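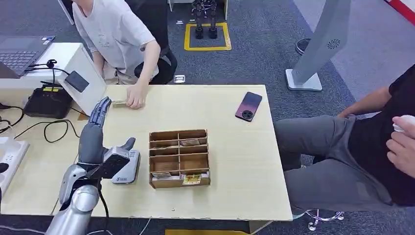

The cardboard organiser on the pale table. Slots along the far side, the two open bays nearer.

6 min read

21 July 2022

Started on the paper after breakfast. The stock is what came out of the filing drawer when the drawer runner failed in June, plus whatever has built up on the windowsill since. It has been sitting in a grocery bag for weeks and I had stopped seeing the bag.

The organiser is the brown cardboard one from Quinlan, the stationery place in Jendutthorpe that is closing its back half. It was sold as a drawer insert but it is too tall for any drawer in this flat, so it lives on a table. Small compartments in a grid, with two bigger bays. The dividers are slotted together and not glued, and the joints lean a little if something stiff is pushed in at an angle. I ran a strip of paper tape along the underside last night to square it up. The lean is now down to something I can ignore.

First job was to decide what goes where. Previous attempts at this failed because I sorted by sender. Sorting by sender means a compartment for the power company, a compartment for the dentist, a compartment for the library, and then within a fortnight most compartments hold a single sheet and one holds everything else. This time the sort is by physical size and by how often I need to put my hand on the thing. Size first. A folded letter and a loyalty card do not belong in the same slot no matter who sent them, as the card drops to the bottom and is lost behind the fold.

Working rules, as written on the back of an envelope:

Stiff cards stand upright in the front-most slot, printed face forward.
Folded sheets go in the upper compartments, fold down, open edge up.
Anything flat and unfolded stays out until it has been folded or scanned.
The open bays are for odd shapes and may not hold paper.

The last rule is the one I expect to break. An open bay attracts receipts.

The white card and the small yellow and red one are in the front slot. The slot takes them upright with a bit of slack, and they can be read without being lifted. The folded item in the upper compartment was the test piece for the fold-down rule. Fold up, the edges splay and rub on the divider above. Fold down, it sits quietly. I am recording this because I will have forgotten it by the next time I buy one of these.

The tan cards are a separate matter. They are index blanks, Bistum brand, from a packet of 300 I bought for recipes and never used for recipes. Card stock is decent, slight tooth, takes pencil well and takes gel pen badly. Plan is to cut some to compartment width and use them as tabs. They need to be flattened first, since the packet has been stored on edge and the blanks have a bow in them. Pressing with the heel of the hand on the tabletop works well enough on a single card. Pressing a stack does nothing useful, the middle ones keep their curve. A heavy book overnight would be the proper method and I may still do that with the remainder.

Measured the compartments while I was at it. The nominal pitch is 50 mm and the real one wanders either side of that depending on which divider has been nudged. Tabs cut to exact width jam. Tabs cut slightly under will stand and can be pulled out with two fingers. I spoiled a couple getting there.

Table notes. The pale wood shows pencil and does not let go of it easily. The front edge is worn and has been since before I had the table. I had thought of sanding it when the weather turned but the wear is smooth and it catches nothing, so it can stay. I do want a cutting mat before I take a knife to any more card. The blade went through a tab and left a fine line in the surface, which I found by running a nail over it. No mark visible unless the light is low.

The phone stays face down on the table while I do this. I tried it face up and sorted very little.

The other half of the job is the white surface on the left, with the laptop and the black desk lamp or stand. That is where scanning happens, and that is also where the cables live. The black loops have become a single object. I can identify the white power strip and I can identify the black unit with the yellow label, and between the two I can't say with confidence which lead goes where without pulling on one and watching for movement at the other end. Did not touch it today. One mess at a time. When I do get to it the plan is to unplug the lot, lay each lead out straight, label both ends and put back only what is used. I have the Kudance hook-and-loop ties already, bought in June, still in the wrapper.

Accept cookies? We use cookies to remember your settings and count visits. Accept / Manage

Scanning. The folder on the laptop now stands at around 2,000 pages, going back to the flat before this one. The file names are a mixture of three schemes. Scheme one was date then sender. Scheme two was sender then date. Scheme three was whatever the software offered. Search works across all of them because the text is recognised, so I have given up renaming the old ones. New scans get date then sender and that is the end of it.

Did 92 pages before the noon break. The slow part is staples. Removing a staple, scanning, and then deciding whether the sheet survives as paper takes far longer than the scan. Criteria for keeping the paper: it has an original signature, it has a seal or stamp, or somebody official might ask to hold it. Everything else goes in the recycling once the file has been opened and looked at. I look at every file. I once recycled a warranty after scanning the back of it.

Thermal receipts are their own category. The print fades in a warm room, and several from the old drawer have gone to a faint grey and can't be recovered. Scanned the legible ones at higher contrast. The blank ones went out. One of them was certainly for the kettle.

Afternoon. Cut tabs for the top row only. Labels in pencil, capitals, kept to a single word where possible: HEALTH, HOUSE, TAX, CAR, POST. CAR is optimistic given the car was sold, but there is still a refund outstanding. I had wanted MISC and decided against it. A compartment marked MISC is the grocery bag again with better walls.

Checked the load on the dividers. Cardboard of this thickness will carry paper standing up without complaint, but it bellies out once a compartment is packed tight, and a packed compartment takes width from the one beside it. So the limit for each is set by feel: if a sheet has to be pushed, the compartment is full and something in it should be scanned. The bays have more give and I have put nothing heavy in them. The tape dispenser was a candidate and it tips the whole box when I lift it by one side.

Things to get next time I am in Jendutthorpe: cutting mat, a softer pencil, a second organiser if Quinlan still has any. A second one would let me split things in use from things waiting. Side by side on the table they would leave enough room to sort in front. I would tape the underside before use this time.

Left to do. The lower third of the bag. Flatten the rest of the blanks under the atlas. The cables, on another day. Write to the insurer about the refund so that CAR can be rubbed out.

Stopped when my eyes went. Swept the paper trimmings off with the side of my hand and found one more receipt under the organiser, parking, legible.

4 shares - 2 comments

Get new entries by email. Enter your address to subscribe.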